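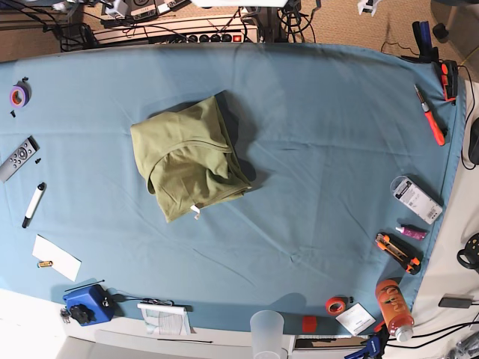

The green one, on the blue cloth.

Sigrun Blomqvist had promised to clear her father's table before 10, and she had cleared nothing. The keys were still there, and the remote control. She wanted to fold the green one first. Her father had worn it for 30 winters, and in February he also slept in it. 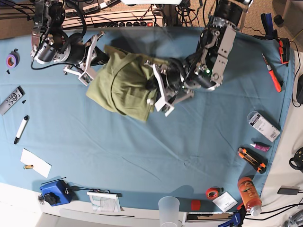 Ebbe telephoned in the evening and asked if she was finished. She said almost. She did not tell him that the green thing was in a heap in the middle of the table, or that she had left the marker and the paper where they lay. "Keep the tape," Ebbe said. "He always liked the purple."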